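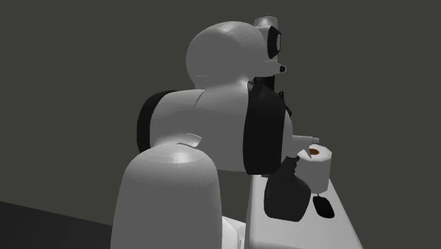 Hamisi Sang
Minutes secretary, Household Chores Working Group

Minutes of the meeting of January 6, 2021

Held by video call. Start was delayed because the sound did not work for two members.

1. Minutes of the last meeting
Accepted with one correction. Under item 4, "the arm cleans the table" should be "the arm moves the cloth on the table". The member from Ochoa asked that we keep these two things separate in all our papers.

2. Table clearing in simulation
Zarkura reported on the table task. The scene has a gray arm beside a white table, and on the table a spray bottle, a paper roll and a computer mouse. The task is to lift each object and put it down at a place given by the program. The full series was 280 runs. In 139 of them all the objects reached their places. The paper roll gave the fewest problems. The bottle was often taken by the head and then turned in the gripper. With the mouse, the fingers frequently closed above it and came up with nothing.

It was asked if a run counts as good when the bottle falls over but stands in the right area after a second try. Zarkura has counted such runs as good. The meeting did not agree on this. Zarkura will count again with the strict rule and send both results.

Jernine remarked that the mouse in the program has only a very short piece of cable, and that on a real desk the cable would pull other things with it. Zarkura answered that long cables make the simulation very slow. The point stays open.

3. Can we say that the chore is done?
Long discussion. Lurnitz wishes to write in the spring report that clearing a table is "nearly solved". Ochoa was against. A person who clears a table also decides what is rubbish, wipes under the things and puts the bottle back in its cupboard, and none of this was tested. Lurnitz said that in a shop the places are fixed and the task is easier there. It was agreed to use the words "moving known objects on a bare table" and to leave out "nearly solved".

4. Test on a real table
Jernine offers its kitchen room for up to 2 weeks in April. The cost for transport and insurance is 2920, which Lurnitz and Zarkura will share. Ochoa will bring the bottles, some full and some half empty, as the weight was the same in all the simulated runs.

5. Other matters
The folding of towels is moved to the next meeting. Members should send their comments on these minutes to me by e-mail.

H. S.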